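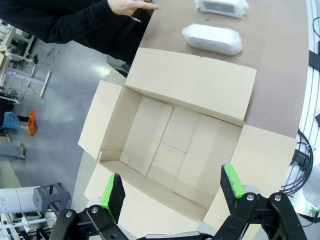
Packing breakables for storage or posting

By Mohammed-Awal Wumbei
09/11/2020

Choose the box first. A single-wall corrugated box is adequate for light kitchenware. Use double-wall for anything heavy, or for boxes that will be stacked. Press a thumb into the corner: if the board gives and stays dented, put it out for recycling. Boxes that have been stored in a damp garage lose much of their stiffness even after drying.

Tape the base before anything goes in. Run one strip along the centre seam and one across each end, so the tape forms an H. Each strip should carry on down the side of the box by the width of a hand. Folding the four flaps over and under each other without tape is not sufficient for crockery.

Board inserts

Spare cardboard is worth keeping. Flat panels against the inner walls stiffen the box and spread a knock over a larger area. Cut them with a sharp knife and a steel rule, with the flutes running upright. A panel cut across the flutes folds under load. Panels should be a push fit; trim 2 mm at a time until they slide in without bowing.

Wrapping

Bubble wrap goes bubbles inward for smooth items. For glazed or painted surfaces put a layer of plain tissue underneath, as plastic left in contact for months can mark the finish. Do not use newspaper on unglazed pottery.

Wrap handles and spouts separately, then wrap the whole piece again. Tape the wrap to itself and fold over the end of the tape to leave a tab. Small appliances should be unplugged, emptied and left open overnight. Coil the flex loosely and wrap it apart from the body.

Plates travel on edge, never flat. Glasses stand upright, rim down if the rim is thick and rim up if it is thin.

Filling

Put a layer of crumpled paper in the base, heavy items next, light items last. Fill every gap. Close the flaps and rock the box gently; if anything shifts, open it and add more paper. The flaps should meet without being forced.

Write the contents on two adjacent sides, not the top, which will be hidden once boxes are stacked. Keep stored boxes off concrete floors on battens.

Boxes packed in May and opened in autumn should be checked for silverfish before they come into the kitchen.

Comments

Jillulik
Does the tissue need to be acid-free? Ordinary white stuff is all our post office sells.

Mohammed-Awal Wumbei
Ordinary white is fine for a year or so. Avoid coloured tissue, the dye transfers.

Villa 70
I use old towels for the base layer. Heavier, but they have to be moved anyway.

rokico
Thumb test failed four boxes out of my loft. They looked perfect.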